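3.2 Survey of stored photographs

The household survey in Dumstead and Bredden asked people how they keep, sort and delete the pictures on their phones and computers. Of the 795 households that returned the form, most kept every picture they took. Deleting was rare and tended to happen only when a device reported that its storage was full. Juntunen and Vainio found the same pattern in their earlier interviews in Riihimäki, where people spoke of clearing out pictures as a chore on the level of sorting receipts.

We then asked 16 of the households to let us go through one folder with them. The folders held 2866 pictures in total. Each picture was placed in one of four groups by its owner: people, places, things to remember (such as labels, notes and parking spots), and pictures with no clear subject. Owners disagreed with each other about the last group more than any other. A picture of the kind in Figure 4 was put there by most owners, but a few wanted a separate group for pictures that were blurred all over. 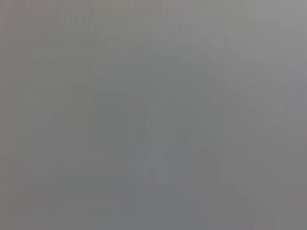

Figure 4. Gray picture with no object in focus.

3.3 Reasons for keeping

Owners gave short reasons when asked why a picture had been kept. The most common was that they had not looked at it again after it was saved. The second was worry about removing the wrong one, mainly in households where two or more people shared an account. Cost came up less than we expected. Only the owners on the smallest Westis storage plan mentioned the monthly fee, and they had already moved older folders to a separate drive.

Age made little difference to these answers. The size of the household did. People living alone were more willing to delete, and they finished the sorting task in a median of 24 minutes. Larger households stopped often to talk about particular pictures, so we do not compare their times here.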